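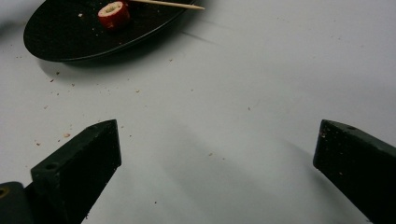
Nima Moradi wrote to us after the first edition that her students could follow a recipe to the letter and still send out a plate they were ashamed of. The food was cooked properly. The trouble lay in the last two minutes, between the board and the table, when crumbs, drips and fingermarks arrive. This chapter deals with those two minutes.

Chapter 21
Skewered and Small Foods: Plating and Clearing

Small foods are harder to present than large ones. A roast covers most of its dish. A single piece on a skewer leaves the rest of the plate bare, and every speck on it is seen. Colour matters too. Dark plates flatter red and cream foods but show pale crumbs at once, while a light benchtop shows the brown ones.

By the end of the chapter you should be able to:
choose a plate to suit the colour and size of the food
place a skewer so that the guest can pick it up safely
wipe a rim without moving the food
clear a table of crumbs between courses

You will need a plain plate, wooden skewers, two folded cloths and a crumb tray. The Hemer method of wiping, used in Chapter 20, is assumed.

Before you begin, plate one skewer, leave it for 60 seconds, then look at it from the guest's side of the table. Write down what you would fix. Keep the list, as you will need it for Exercise 21.4.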